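Teleop block sorting: how fussy are you about your demos?

Kanby Makers Board > Robot arms > Teaching and teleop

leaderarm_lou
Right, I've been driving the two-arm setup at Komstead since August and I want some opinions before I record any more. The job is sorting building blocks by colour: blue in the white bin, yellow in the teal one, red in the yellow one (yes, I know, red in the yellow bin, I didn't choose it). I drive both arms by hand with a pair of small leader arms and everything gets logged. We've got 50 demos so far and I've binned 3 of them for being a mess. My trouble is the blues. If they're lying at odd angles I end up twisting my wrist all over the place to line the fingers up, and I'm sure that's getting into what the arm learns. 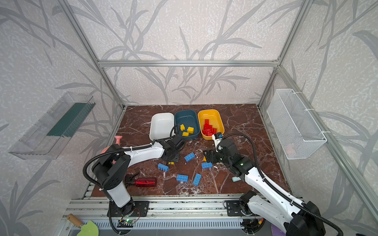
How many demos do you need before it's worth training anything?
For one simple pick and place I'd train at 50 and see where it falls over. For a full sort with both arms I'd want a fair few more.

grubscrew
Depends who's driving! I did a cutlery job with the Kokkonen kit and my first lot were dreadful, all little stops and second thoughts. The policy came out exactly the same, dithering over every fork. Threw the whole lot away and started again. If you're twisting your wrist, slow down and plan the grab before you move.

pondweed77
Going to disagree with grubscrew here. Slow demos gave me a slow robot, and one that froze whenever I'd paused to think. Drive at a steady pace, and if you miss a block, go back and get it and KEEP that take. The recoveries are worth having. I wouldn't have binned your 3 either, Lou, unless something got knocked over.

grubscrew
Keep some recoveries, fine. But if half your takes are fumbles you're teaching it to fumble. I did say plan the grab, I didn't say hover there having a think.

leaderarm_lou
The binned ones were me nodding off, basically, so no great loss. What about using both arms? I've been letting the left do the white bin and the right do the yellow one, and whichever's nearer does the teal. It feels natural to drive but I wonder if "whichever's nearer" is too woolly for the thing to pick up. 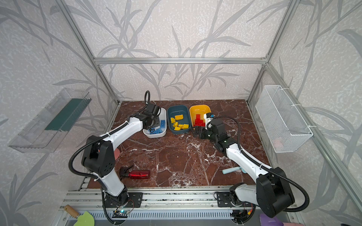
Left arm over the white bin, right arm reaching for the yellow one.

tealbin_fan
I'd pick one arm for the middle bin and stick to it. We had two people driving the Biseo pair and they each had their own idea of who went to the middle, and the trained version kept sending both arms in at once. Horrible noise. We wrote the rule on a bit of tape after that.

pondweed77
Or let it be nearest arm, but be strict about it, every single time. Mine coped with that. Admittedly I'd got 3,000 takes by then and a very sore thumb.

leaderarm_lou
3,000!! I've got 45 minutes a day on the rig if I'm lucky. Fixed arm for the teal bin it is, then. I'll do a new batch with the right arm on it and keep the fumbles in unless they're truly awful, and train with and without them.

grubscrew
Post both results please, even if pondweed wins.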